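Norðdahl Hall reopening: progress report to the Voso Fund, January

By Ebbe Brekke, project manager
Posted in January
47 shares | 6 comments

The short version is that the roof is on, the floor is not, and the money is holding up better than I am. The longer version follows, as clause four of the grant agreement requires.

For anyone new on the Voso side: the grant is to turn the old Norðdahl skittles and bowling hall into a place where the village can bowl, eat soup and hold meetings about parking. It closed after the flood, and has spent the time since then as a home for pigeons and one very large freezer.

Roof and walls

The roof was finished in the second week. Deltik supplied 235 panels, which was the number ordered, and I mention it because their first delivery was for a different building. The wrong panels went back on the Friday. The driver was good about it and had two cups of tea.

The north wall has been dried out and replastered up to the windows. Above the windows it has been dried out and looked at. The plasterer has gone to do his sister's kitchen and will be back when the kitchen is done, a date he describes as "soon" in the tone people use for the return of comets.

Lanes

We had hoped to report four lanes laid. We have two laid and two in boxes. The boards arrived on time but need to sit in the hall until they get used to it, and the hall has been slow to make them feel welcome. The heating is part of the trouble. It now works at one end of the building, so the boards have been moved to that end, along with everybody's lunch.

The old pin-setting machine can't be saved. I have put this in three previous reports as "under review", and I thank the fund for its patience with the phrase. A reconditioned Flusus unit has been found and a deposit paid. It comes with a manual, most of it in order.

Pins and balls are in better shape. We kept what we could from the old stock and threw out anything with a crack, a chip or a family of mice. The replacements will be plain, as the embossed ones cost a third more and fall over in much the same way.

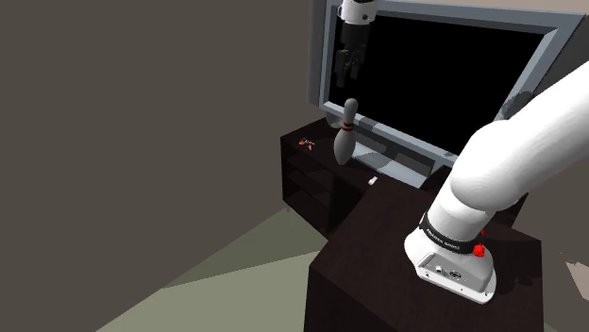 Money

Spending this month came to 1,414 pounds against a plan of 1,169. The difference is 245 pounds, and it is nearly all skips. We had planned for one skip and needed three, the hall having been used for storage by every club in the village and several that seem to have existed only to own chairs. I propose to cover it from the decorating line, where we have saved a fair bit by accepting a gift of paint. The paint is green. There is a lot of it.

No other line is over. The full sheet went to your office with the receipts, including the one that had been through the wash.

People

Lane fees have been set after two open evenings. The first was well attended and agreed nothing. The second was badly attended and agreed everything, and I have started booking the smaller room.

The school has asked for Friday afternoons and can have them once the second pair of lanes is down. The over-sixties league would like its old slot back, its old lane back and, in one letter, its old prices back. I have said yes to the slot.

Risks

The plasterer, as above. The floor by the entrance, where the damp reading has dropped but not to where the fitter wants it. Also the sign, which was made with the ð in Norðdahl as a plain d. The sign maker says few people will notice. We have had nine letters.

Next month

Lanes three and four laid, entrance floor signed off, Flusus unit delivered and switched on by somebody who has read the manual. I would like approval for the move from the decorating line before then, please, as the skip firm has started phoning me at 7.30 in the morning.

Related reports
Norðdahl Hall: what was in the freezer
Choosing lane boards: notes from the open evening
Voso Fund: village halls update
Parking at Norðdahl Hall, part five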